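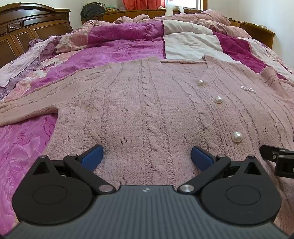
Figure 1. Garment task, starting position: gripper open above a knitted cardigan laid flat on a bed.

Unit 9: Snagging faults in garment handling
Course handout, Marnora Institute of Technology, Robotics Safety and Reliability
Revised February 2023

Purpose of this unit

Students should be able to describe a snagging fault, identify the point at which it could have been stopped, and propose a change to the procedure. The handout is to be read before the laboratory session.

Background to the case

The Nollgate trial concerned the folding of household clothing. Grasping was controlled by a program named Florken, which closed the fingers until the motor current reached a set limit and then began the lift. Cotton shirts and towels had given little trouble. Knitwear was added to the trial in May.

The incident

In run 881 the gripper closed on the front of a cable-knit cardigan. One finger joint caught a loop of yarn next to the fold that had been grasped. Florken registered a normal grip and started to lift. The loop tightened, the current rose, and the program read the rise as a heavier garment. It increased the closing force. The operator pressed the stop button after 2 seconds, by which time the yarn had parted and a button had been pulled from its thread. No person was hurt.

Release was also badly handled. The recovery routine opened the fingers to full width with the yarn still around the joint, and this widened the hole.

Points to note

Figure 1 shows several features that matter when a grasp is planned. The knit has raised cables and small openings. Pearl buttons run along the front edge, and a small bow is stitched near the top one. Each is a possible catching point. The linkage arms and their pivot pins come close to the fabric on either side of the finger pads – a grasp plan that considers the pads alone will miss them.

The current limit could not tell weight from snagging. The Shezi report on the trial treats this as the main cause and the recovery routine as a second, separate fault.

Revised procedure

Choose a grasp point away from buttons, trimmings and open knit.
Lift by 9 mm and pause. Check the current before going further.
If the current rises during the pause, hold position. Do not increase the force.
After any stop, cut motor power and free the yarn by hand before the fingers are opened.

Preparation for the laboratory

The session lasts 90 minutes. Bring a written fault tree for run 881, with the grasp and the release on separate branches. Loose sleeves and lanyards must be secured before entering the work area.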